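Handheld grippers: Welura vs Uvix, first impressions

torquewrench_tas
Posted 5th February

Finally got both of these side by side and I'm having a ball. I've been on the Welura handheld since December, and the Uvix turned up last week with the new Bite finger pads in the box. So far I've done 164 pick-and-place demos on the Welura and 60 on the Uvix, all the same job: pick up a folded cloth, put it down flat, let go cleanly.

Short version - the Uvix is heavier but the grip is lovely. The V-shaped pads centre things for you, so you can come in a bit crooked and still get hold of the cloth. With flat pads I had to line up properly every time.

We ran them as a pair yesterday, two people at the red table, and I pulled this from the wrist camera on one of the grippers. The marker on top of the other one is nice and clear from there, which was my biggest worry with a lens this wide.

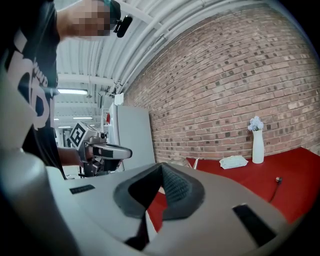

plodder88
Not sold on V pads for cloth, sorry. Great on bottles and handles, but on thin fabric mine pinch at the edges and leave a gap in the middle. I went back to flat ones from Plustix and my drop rate fell straight away. What are you using for tracking, just the markers?

torquewrench_tas
Markers plus the camera's own motion sensor. Fair point about thin stuff, I've only tried one thickness of cloth. I'll have a go with a tea towel and a hanky and report back!

snowbelt_sam
Following this with great interest. Does the wide lens bother anyone else? Straight lines bend so much near the edges that our calibration took 30 minutes a go. We went narrower and lost sight of the fingertips, so now I'm not sure which is worse.

plodder88
Keep it wide. You can fix the bending in software, but you can't get back fingertips you never filmed.

snowbelt_sam
Until the software gets the corners wrong. We binned 407 clips that way.

torquewrench_tas
Ouch. Were they all on the one calibration file? I redo mine whenever I've had the lens off, even if it went back in the same spot.

snowbelt_sam
Yep, all the one file. Will try that with the wide lens back on.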